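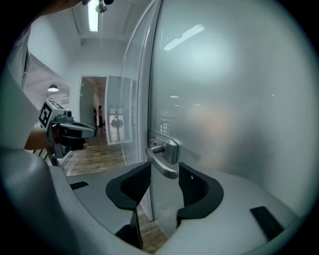

Figure 3-1. Lever handle and mounting plate on a frosted glass door.

Section 3. Operating and Maintaining Frosted Glass Doors

This section applies to all interior frosted glass doors with lever handles in the Wetley office suites. It should be read together with Section 2, which covers the adjoining glass partitions and blinds. Door schedules for each suite are held at the Carnberg facilities desk.

3.1 Opening and closing

1. Stand clear of the door swing. Frosted glass conceals persons on the other side, and the door should be opened slowly.
2. Press the lever down fully before pulling or pushing. Moving the door with the lever partly pressed wears the latch.
3. Keep hold of the lever until the door has reached the desired position.
4. To close, guide the door to the frame by the lever and release it once the latch has entered the strike.

CAUTION: Do not hang bags, coats or signs on the lever. Do not pull the door by the edge of the glass.

Note: Suites 71 and 82 are fitted with the earlier Edivard latch, which has a longer lever travel. A light second press at the end of the stroke is normal on these doors.

3.2 Locking

1. Confirm that the room is vacant.
2. Close the door and check that the latch is engaged.
3. Insert the key fully and turn it until the bolt stops – do not force it past this point.
4. Remove the key and test the lever once.

Keys are issued per suite and may not be copied. A lost key must be reported to the Carnberg desk on the day the loss is noticed. Where a key turns stiffly, apply dry graphite to the keyhole. Oil and household sprays collect dust in the cylinder and are not permitted.

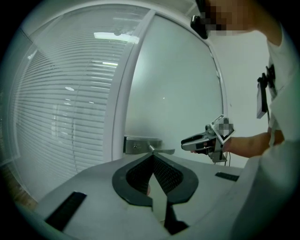 Chacko: On our doors the key became easier to turn after the plate screws were loosened slightly and retightened with the key in place. It may be worth trying this before graphite is applied.

The procedure in the comment is acceptable where the plate has visibly shifted on the glass. It is to be carried out by maintenance personnel only, with the door held open by a wedge. Tenants should not loosen any fastener on the plate, as the same screws retain the handle.

3.3 Checking the handle

The following check is performed every July and whenever a handle is reported loose.

1. With the door open, hold the plate steady and move the lever lightly up and down. Play of more than 2 mm at the tip requires adjustment.
2. Press the lever fully and release it. It must return to rest without assistance.
3. Inspect the glass next to the plate for chips or fine cracks.

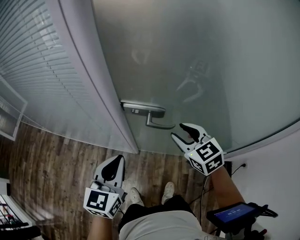 4. Close the door and verify that the gap between the glass and the frame post is even from top to bottom.
5. Enter the result in the door record, with the suite number.

WARNING: If a chip or crack is found, take the door out of use at once and post a notice on both sides. Do not apply tape to the glass as a repair.

3.4 Cleaning

Wipe the lever and plate with a soft cloth dampened with water and mild soap, then dry them. Clean the glass from the top down. Fingerprints near the handle may need a second pass – abrasive pads will leave permanent marks on the frosted face. Do not spray cleaner directly onto the lock.

Section revised November 27, 2025.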